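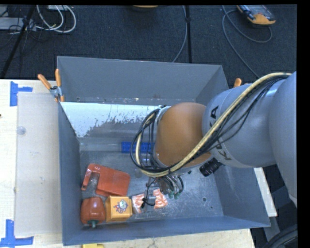 Bergþóra Sveinbjörnsson has strong feelings about bins. Give her a minute and she'll tell you which ones she'd save from a fire (the wide ones with sloping sides, always) and which ones she'd happily never see again.

"Straight walls are the enemy!" she says, laughing. "Everything small goes and hides in the corners. With a slope, the things come to the middle and you can see what you've got."

She has been running the toy and pantry sorting tables at Okell for three years, and on the morning I visit she is already two coffees in and talking fast. What she loves is the mix. A box with a cartoon monkey on it, a toy bell pepper, a bright plastic thing with a hook at one end, a patterned packet — all of it can land in the same gray metal bin, and all of it has to end up somewhere sensible.

"People ask why we don't sort by color," she says. "I tried that! It was beautiful for 15 minutes. Then you have a red pepper next to a red piece of plastic and you can't find either one."

So she goes by shape and firmness. Boxes first, then anything hard and odd, then packets, which she likes to handle last so they don't get squashed under the rest. Gervásio Coutinho, who came over from Telgate in the spring, does it the other way around and puts packets first. They've argued about it through many lunches.

"He's wrong, but he's fast," she says. "I timed him on 109 pieces and he beat me."

Coutinho grins when I bring this up. "She stops to look at things. If there's a picture on the box she has to see the picture."

She doesn't deny it. The play food is her favorite, peppers especially, and she keeps a few at home on the kitchen windowsill next to the real ones. Her nephew can't tell them apart from across the room, and she admits that one nearly went into a soup last December.

"I had the knife out and everything," she says.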